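Gunum nesting bowls, set of five - three and a half stars
Posted Oct 19, 2024

Quick one as I've had a few people ask. Bought these in September to replace the glass ones, which were down to a single survivor and that one chipped. Paid full price, 135 rand cheaper than the Oosthuizen set I really wanted. Used them nearly every day since so I think I can say a bit.

First thing. They stack well. Whole lot goes in the cupboard under the kettle in one pile where before I had bowls in 2 cupboards and on top of the fridge. Kitchen is tiny, galley type, so this was the main point of buying them. If you've got a big kitchen you may not care.

Weight is good. Light enough for my mum to lift with her bad wrist, heavy enough that they don't wander off when you're whisking. Well, mostly. The smallest one does wander. Put a damp cloth under it and it's fine.

Bread. Biggest one takes a dough of just under a kilo (mine is 969 grams all in, same recipe every week, don't ask) and it proves without touching the cling film. Dough comes away clean with a scraper. Did try one of those elastic cloth covers, too small, pinged off across the kitchen. Plate on top works.

Mixing cakes, no complaints. Sides are steep enough that the flour stays put with a hand mixer on low. On high it goes everywhere but that's me being impatient. Wish there was a pouring lip. There isn't. Pancake batter down the outside every single time, then down the cupboard door, then the dog gets involved.
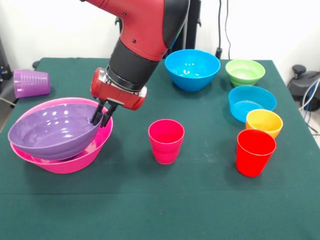 Now the bad bit, they stick together. Not always. But if you put them away even slightly damp you get a sort of suction and the two middle sizes are the worst for it. Had to run hot water over the outside of one pair to get them appart. Leave them on the rack overnight and it doesn't happen, but who does that. Sheet of kitchen roll between them also works, looks daft.

Staining. Turmeric, yes. Left a marinade in one overnight, chicken thighs, and there's a yellow tide mark that's not shifting. Tried bicarb, tried lemon, tried leaving it on the windowsill. Faded a bit on the windowsill. Tomato was fine, beetroot was fine which suprised me. Also holds on to onion smell for a day or so.

Microwave: the leaflet says short bursts only. I've melted butter and chocolate in the small one with no bother. Wouldn't do soup. Dishwasher top rack ok, the biggest one doesn't fit the top rack so that gets done by hand. Bit annoying.

Compared with the others. Dumisani Jacobs at work has the Skaven ones and let me borrow them for a weekend. Thicker, rubber ring on the base, proper lip. Much nicer to pour from. But they don't nest as low, the pile is nearly twice the height, and he says the rubber rings come off in the wash. Also had a Stirance bowl years ago, only the one, cracked when I dropped it on tiles. I've dropped the Gunum ones on the same tiles more than once. Small scuff, nothing else.

Lids. Sold separately!! Didn't clock that when I ordered. The page has more than 2,000 reviews and half of them seem to be people moaning about the lids so I should of read it. Haven't bought any, can't justify it.

Would I get them again. Probably yes at the price, small kitchen, mostly baking. If you do a lot of batter or curry, get the Skaven and find somewhere to put them.

Edit: someone asked about measuring marks on the inside. No marks. Use a jug.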